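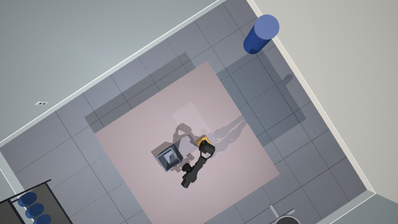 Room view from above, pink mat and gray tile floor.

Vernham House Design Review
Minutes, 16/09/2025
2 comments 31 shares

Present: Tiina Kuusisto (chair), Leopoldo Maldonado (architect), M. Filden (structure), R. Kamath (minutes). Apologies from the lighting consultant.

1. Previous minutes
Agreed with one correction. The hall ceiling is 100 inches, as drawn on the revised section. The earlier figure came from the old survey.

2. Courtyard
L. Maldonado presented two options for the courtyard on the east side. Option A keeps the existing brick wall and opens it in two places. Option B takes the wall down to sill height and adds a timber screen. The owners prefer A but are worried about afternoon shade in the kitchen. T. Kuusisto asked for a shade study covering April as well as midsummer. Decision held over.

3. Windows
Skorkine has quoted for oak frames throughout. Lead time is 90 days from signed drawings. M. Filden noted that the wide opening in the living room needs a deeper lintel than shown, and that this will lower the head of the window slightly. L. Maldonado would like to keep the head line level with the bookcase and will look at a steel section.
Action: MF to send lintel sizes. LM to redraw the living room elevation.

4. Floors
Lime-washed boards agreed for the upper floor. Ground floor still open between clay tile and polished concrete. Area to be covered is some 141 square yards, including the pantry. R. Kamath to get a price for both, with underfloor heating listed separately.

5. Stair
The owners asked whether the lower three treads could be stone. M. Filden had no objection provided the slab is thickened there. Handrail to be plain round oak, no brackets on the landing side. Agreed.

6. Any other business
The neighbor to the north has asked to see the roof plan. T. Kuusisto will send it with the garden drawings left out.
Paint samples are in the site office and should be looked at in daylight before the next meeting.

Next meeting: date to be set once the window drawings are out.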